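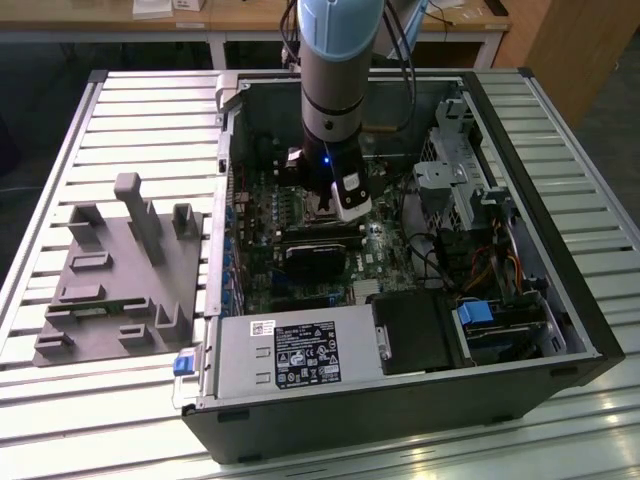

Desktop tower on the workbench with its side panel off, main board and memory showing.

Stunwood Computer Reuse
Progress report to the Laler Fund
Second payment period
Prepared by Ghislain McIntyre, project lead
2 Aug 2021

1. Where we are

The grant pays for us to take in desktop computers that offices have finished with, repair them, and pass them on to households and small groups in Stunwood. This report covers the work done since the first payment report and sets out what is planned up to October, when the final payment falls due.

The workshop is running normally. The backlog of untested machines in the back store has been cleared, and everything now on the shelves has either been through the first check or is tagged as waiting for a part. We are behind on one item, the printed guide for people receiving a computer, and section 6 deals with that.

2. Machines coming in

Most of the computers in this period came from Dutow, the lettings firm, which replaced the desktops in its offices and gave us the old ones. They are full-size towers from the same few model ranges, and that has helped a good deal. Parts can be moved between them, the covers come off in the same way, and once a person has stripped one down they can do the next without asking.

A smaller delivery came from Lagman, the accountants on the ring road. These are slim desktops and slower to work on. The drive sits over the memory in most of them, so the drive has to come out before anything else can be checked. We have put these to one side and do them when there is a gap between towers.

We have turned down two offers. One was a mixed lot that included cathode ray monitors, which our waste carrier will not collect under the present contract. The other donor wanted a certificate of data destruction to a standard we cannot meet in our own workshop. Both were told the reason and given the name of a commercial recycler.

3. How each computer is checked

The fund asked in its last letter for a clearer account of what happens to a machine between arriving and leaving. The process has settled down since the spring and now goes as follows.

The tower is booked in, given a tag number, and laid on its side on the bench. The side panel comes off and is kept with the case, with its screws in a bag taped to the inside of the panel. Before we had the bags we were spending money on screws.

Dust is cleared next, from the heatsinks and fans first and then from the floor of the case and the power supply. Machines from the Dutow offices were cleaner than we expected apart from those that had stood on carpet.

The board is then looked over for damage. We are looking for swollen capacitors, scorching, bent slots and anything that has been pulled or forced. A machine with board damage is not repaired. It is stripped for memory, drive, power supply and leads, and the rest goes for metal.

Memory is taken out, the contacts are cleaned, and it is put back and tested overnight. Donated machines often have memory from different makers in the same board, where somebody has added to it at a later date. This is usually harmless, but it does cause some of the faults that come and go, and those are the ones that take up time. Where a test fails we run each module alone in the first slot before deciding which one to discard.

The original drive is removed and wiped on the separate wiping station. It is never wiped inside the machine it came in. Drives that fail the wipe are drilled and logged. Machines going to households get a new solid state drive bought from the grant, and the old mechanical drives that pass are kept for groups who need storage more than speed.

Power supplies are tested under load. The label is read at the same time and the rating written on the job sheet, as we have twice been caught fitting a graphics card to a supply that could not run it. Cables are tied back clear of the fans before the panel goes on.

Last, the computer is loaded with its operating system, run for a full day with the cover on, cleaned outside and packed with a keyboard, mouse and power lead.

4. What we have found

The commonest fault by some distance is a flat clock battery. It costs very little to put right, but it will stop some models from starting without a key press, and several machines were marked as dead by their former offices for no other reason.

After that come tired drives and noisy fans. The fans can often be cleaned and kept. We replace a fan if it can be heard from the other side of the room, as most of these computers end up in living rooms and bedrooms.

Missing plastic parts have been a nuisance. The towers use push-fit latches to hold the drives and the expansion cards, and these go brittle with age. A computer will work perfectly well with a broken latch, but the card can shift when the machine is carried home. We keep all latches and brackets from stripped cases now, sorted by model, in the drawers under the window.

Board failures were lower than we allowed for in the application, so fewer machines have been stripped and we are shorter of spare memory than planned. We have bought some in. This is shown under parts in the next section.

5. Money

Spending in the period came to £3,875. The largest part went on solid state drives, followed by memory, batteries and fans. The remainder covered bench supplies, the waste carrier and electricity for the workshop.

Drive prices rose between our first order and our second. To stay inside the budget line we chose a smaller size for the second order. It is big enough for schoolwork, email and video calls, and people who need more have been offered a second, mechanical drive from stock. Nothing else in the budget has moved, and we are not asking to transfer money between headings.

We spent nothing on furniture. The slatted aluminium work table was already ours. It has proved the best surface in the building for this job. A tower can be turned on it without scraping, and fixtures can be fastened to it where they are needed. The wooden desk behind it is used for papers and small boxes, and the intention is still to move the paperwork into the front office once a filing cabinet can be found for it.

6. Guide for recipients

The guide should have been printed by now. The text is finished and covers setting up, safe passwords, what to do if the machine will not start, and how to bring it back to us. The delay is in the section on getting online. Our first version described one way of connecting, and a good number of the people collecting computers had a different one – some were using a mobile phone, some a dongle, some had nothing at all. The section has been rewritten in four short parts, one for each arrangement we meet most often, and is being tried out with people as they collect.

Until it is printed we are handing out photocopies. They do the job, though they fade if left on a windowsill.

7. Training

Three trainees have joined the bench in this period. All of them began on dismantling scrap cases and have since moved on to cleaning and memory testing under supervision. Power supply testing is still done by me or by a second experienced person, and will stay that way. The job sheets have been rewritten so that a trainee can see which steps they may sign for alone.

Progress has been steady. The part they find hardest is stopping. When a fault does not show itself it is tempting to keep changing things, and we have had to agree a limit of an afternoon for any single machine, after which it goes on the query shelf with a note of what has been tried. A fresh pair of eyes usually settles it.

8. Difficulties

Space is the main one. The towers are bulky, and finished machines waiting for collection take up shelving needed for those coming in. We have begun ringing people when a computer goes on its final test, one day before it is ready, and this has shortened the wait. Some do not have a car, and we have started delivering within Stunwood at the end of the working day. Fuel for this is not in the grant and is coming out of our own funds.

We have also had more requests for laptops than for desktops. We do not have a supply of laptops and have been open about that with people who ask. A few have changed their minds and taken a tower. Others have gone on a list.

9. Plans to October

The remaining Dutow towers will be finished first, then the slim desktops from Lagman. We will print the guide. We will ask the waste carrier for a price to include old monitors, so that we need not refuse mixed lots in future. A short stock take will be done before the final report so that drives, memory and parts left over from the grant can be listed for you.

We would like to keep the unspent part of the training line until the final period, when the trainees are due to sit their electrical safety course. Please let us know if this is a problem.

Officers of the fund are welcome to visit. The workshop is easiest to find from the yard side, and there is parking by the loading door. Receipts for the period and copies of the new job sheets are enclosed.

Ghislain McIntyre
Stunwood Computer Reuse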